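Storing acrylic paint markers – flat, tip up or tip down?

Forum: Pens, Inks and Markers > Storage and Care

kestrel_bench
Moved my acrylic markers out of a desk drawer and into a rack in February and I am second-guessing the orientation. They stood cap up for a while and several now need a lot of pumping before the paint flows. Same paper, same room. The room is dry and gets warm in the afternoon. What is everyone using?

tallow88
Flat. Pigment in acrylic markers is heavy compared with dye ink and it settles. Cap up, it collects at the plug end and the nib gets thin binder. Cap down, it packs behind the valve. Flat spreads the sediment along the barrel and a short shake brings it back.

Yurani Huamán
Flat is what I do too, with one addition. I turn the row over when I put it away. I also check which way each one is facing, as the drawer gets mixed quickly after a session.

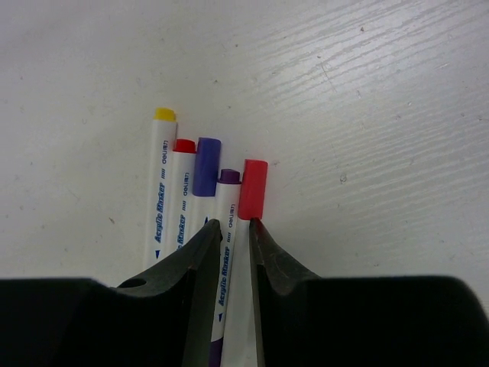 With the colored plug at one end and the long cap at the other, you can read the color from either side, so alternating them costs nothing at the drawer. On a rack it does matter, since half of them would be standing on their nibs. The Deli ones I use have a small triangle printed on the barrel and I line up on that when I want them all the same way. I have not found anything in writing that says it means storage direction, so treat it as a landmark only.

ombrehatch
> I line up on that when I want them all the same way

Why bother lining them up if they are lying flat? Orientation is irrelevant at zero angle. The only variable left is whether the drawer is level.

Yurani Huamán
For picking. I swatch in order and I want the cap under the same hand each time. It has no effect on the paint.

ombrehatch
Fair enough.

I will disagree with tallow88 on cap down, though. I have a block drilled for 5 markers, the ones I use daily, and they stand nib down all day. No clogs. The seal is the valve. If the valve closes properly the pigment has nowhere to go, and it stays wetted against the nib side where you want it. For anything used every day I think nib down is the better position.

tallow88
Daily use is the reason it works. Leave the same block alone for a couple of months and try again. I had a set of Zosov medium tips nib down in a cup over one winter and most of them had a plug behind the valve that would not break up with shaking. I had to pull the nibs, rinse the valves and reseat them. Two were scrap.

kestrel_bench
OP here. How do you pull the nib without crushing it? Mine are bullet tips, fairly soft.

tallow88
Flat tweezers wrapped in a bit of masking tape, straight pull, no twisting. Hold the marker nib up while the nib is out or the barrel will empty on you. Water is enough if the acrylic has not cured. If it has cured, replace the nib. I keep spares.

graphiteloft
Before pulling anything, try this:

1. Cap on, shake sideways for a full minute.
2. Rest it flat overnight.
3. Shake again, open, press the nib on scrap paper in short strokes – do not hold it down.
4. Cap it and leave it nib down for an hour.

That recovered most of mine. Holding the nib down floods the tip and the flood dries in the cap, so next time the cap sticks as well.

ombrehatch
Step 3 is the one people skip. Dried paint inside the cap also stops it seating, and then you blame storage for what is an air leak. Wipe the inside of the cap with a damp swab.

kestrel_bench
Checked the caps. Three had a ring of dried paint at the lip. Cleaned them and I am running graphiteloft's steps on the worst ones tonight.

Second question: drawer trays. The inside of my drawer is 188 mm front to back, which is enough for the markers but tight with a divider. Has anyone used the Leckie shallow tray?

graphiteloft
I have one. The channels are too wide and the markers roll and end up crossed. A strip of ribbed shelf liner did more for me than the tray. Pack the row snug, barrel to barrel, and it stays put.

Yurani Huamán
Agree on the liner. Leave one marker's width free or you will be prying them out by the cap, which loosens the cap.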